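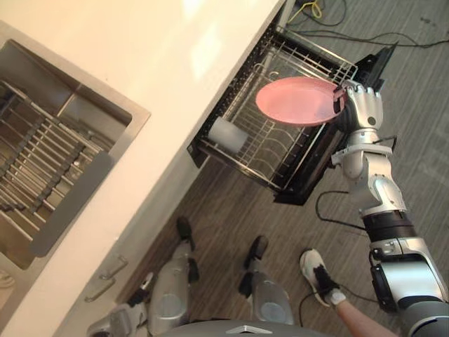

4.3 Open-day demonstration

Sestum opened its Otuvstead office to guests one Sunday in March. Of the 151 who signed in, most headed for the sink and stayed until the coffee ran out. The dishwashing routine, Zuvier, had been tuned over 496 practice runs, none of them with an audience offering advice.
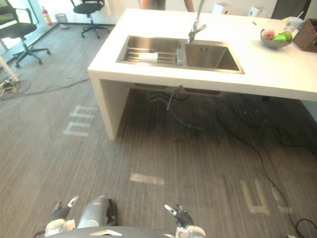
We had planned a short talk first – guests wanted plates. The talk was dropped after 2 slides, and the Lý planner was left to make its own case.

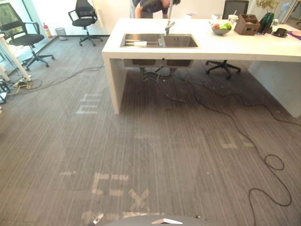
Figure 7. Demonstration area with double sink and fruit bowl.

Each run was capped at 300 seconds. Several guests told us they could do it faster, and we have no data to dispute this.

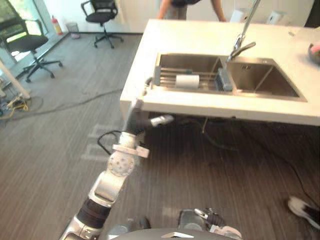 Were guests allowed to choose the starting layout? Only between runs, and only from the layouts listed in Section 3.

Contact: Sestum, Otuvstead | Back to top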